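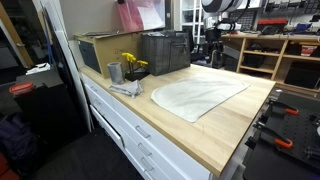

The workshop counter, mid-project as usual.

November 13, 2018

I have been wanting to write about mending for weeks, and tonight I finally finished the tablecloth, so there's no excuse left!

Some background first. Back in October I went to the rummage sale in Lostov (the one behind the old feed store, it runs all weekend and you should go) and came home with a box of old household linens for 4 dollars. Napkins, pillowcases, a couple of runners and one very big tablecloth with a hole near the middle that somebody had patched long before me. The patch was beautiful. Tiny stitches, all the same length, in thread that had faded right along with the cloth. I sat in the car and looked at it for ages before I drove home.

I've sewn since I was a kid but I never really learned to darn. My grandmother did it and I just handed her the socks. So I got a book out of the library, ruined two pillowcases, and then started to get the hang of it. The thing that helped most was slowing down on the first set of threads, the ones that go up and down. If those are even, the weaving part almost takes care of itself, and it's so satisfying to watch the hole close up row by row. I keep calling people in to look. They are very patient with me.

The thread I like best so far is the plain cotton from Merico. It's a bit fuzzy, which I thought would bother me, but on old cloth it sinks in and you have to hunt for the repair. I also tried a shiny one from the craft aisle and took it all out again the next morning. For needles, go longer than you think you need. I did a whole evening with a short one and my thumb was sore for two days.

The big tablecloth had 4 holes besides the patched one, plus a long thin tear by the hem that I kept putting off. I counted the rows on that tear when I was done (of course I did) and there were 131. Are they all straight? No. There's a wobble near the end from when the Erkuvberg game went into overtime and I was only half looking. I'm leaving it in. I left the old patch alone too, I wouldn't dream of touching it.

We used the tablecloth at supper tonight and there's already gravy on it, so next I get to learn about stains. If you have a favorite way to get grease out of old white cotton, please tell me in the comments, I'm a little scared of bleach.

Oh, and a few of you asked about the Sutcliffe quilt pattern. Yes, I'm still making it, the blocks are cut, and I'll post an update as soon as I've decided on the border. Right now it's between the dark green and the plain cream and I change my mind every morning.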